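We use cookies to remember your settings and count visits. Accept all | Manage preferences

The Bultstead woven basket, two months in

by Ximena Quiroga
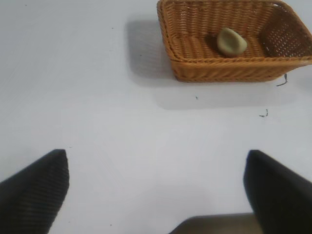 I bought this in February to replace a plastic tray that had cracked in two places, and I've been moving it around the house ever since! It started by the front door for keys, went to the bathroom shelf for a while, and now it lives on my work table, where I drop whatever I'm carrying.

What I love most is the rim. It's a thick braid that runs along the top edge, and it feels great in the hand – much nicer than the folded edge on the Warnach one my sister has. The sides are woven tight in neat horizontal rows, and the color is a warm orange tan that cheers up a pale table like you wouldn't believe.

The end has a more open lattice, so you get a bit of light through it. Pretty, but think about what you're storing. Paper clips and loose beads will find those gaps, and the bottom is strips of reed, so crumbs settle in the grooves (I turn it over and tap it on Saturday mornings, done). For chunkier bits and pieces it's perfect.

I did look at the Vultgate version, and it's a handsome thing, but it has a cloth liner and I wanted to see the weave. Also, I'm never going to wash a liner.

My only real gripe is stray fibers. I've snipped a few with nail scissors and I expect I'll snip a few more. If you have delicate sweaters, keep them out of it.

I got mine at Haddad, on the bottom shelf behind the planters. They had a bigger size too, and I'm already trying to work out where I'd put it.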